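About Griltham

Griltham builds and rents two-arm robot cells for people who work with small everyday goods.

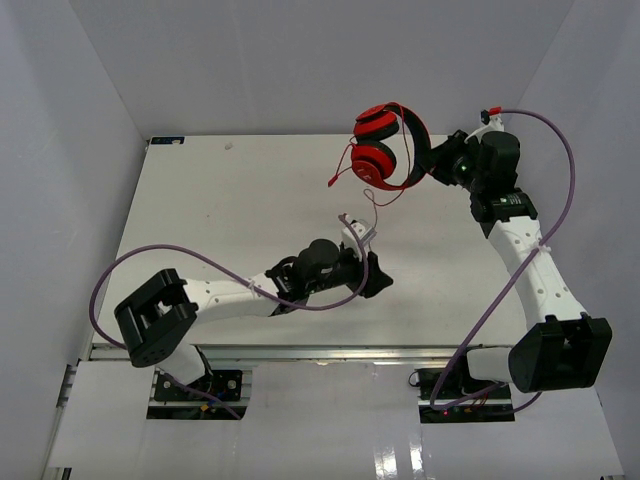
Who we are

We are a small company in Dillbridge, with 10 people and a workshop on the ground floor of a former dairy. In the beginning we repaired conveyor parts for packing firms in the area. Many of these customers asked us the same question: can a robot handle things which are not stiff, such as cables, bags, straps and headphones? We had no good answer at that time, so we began to build one. After two years we stopped the repair work and moved all our benches over to the robots.

What we make

Our main product is the Yook cell. It is a table in a pale enclosure, with two arms mounted at the near edge. Each arm has its own gripper, and one arm can hold a product while the other comes to it from the side. The walls are plain on purpose, so that the product is easy to see against them.

The cell comes in two sizes. The smaller one passes through a normal office door, and the larger one needs a double door or a goods lift. Both are delivered assembled. Our technician stays with you until the first task is running, and he or she also shows your staff how to change the gripper fingers.

How you can work with us

You can buy the cell, or you can rent it. The shortest rental is 60 days. Most of our customers begin with a rental and decide later, and we find this a sensible way.

If you are not sure that your product is suitable, please send it to us first. We call this the sample trial. You send us 32 pieces of the same article, with their packaging if there is any, and we try different grips with them in our own cells. You will receive a short written report and all your pieces back. In the report we also write what did not succeed. Soft items with a long cord are still among the most difficult ones, and for these we normally ask for a second trial before we make an offer.

Please do not send food, glass, or batteries without a case.

Training and repair

We give a two-day course for operators in our Dillbridge workshop, in groups of four at most. No knowledge of programming is necessary. There is a second course for maintenance staff, which covers the cables, the joints and the base electronics. It is held in March and in October.

Spare parts are kept at our store in Wallham. We keep spare parts for every cell that we have delivered, including the first model, of which 28 are still in use. Customers with a rental contract do not pay for repairs caused by normal wear.

Visiting us

Visitors are welcome in the workshop between 9 am and 4 pm, but please write to us first so that a cell is free for you. You may bring your own product and see it on the table. Parking is behind the building, by the green gate. In August the workshop is closed for two weeks, and the Wallham store stays open.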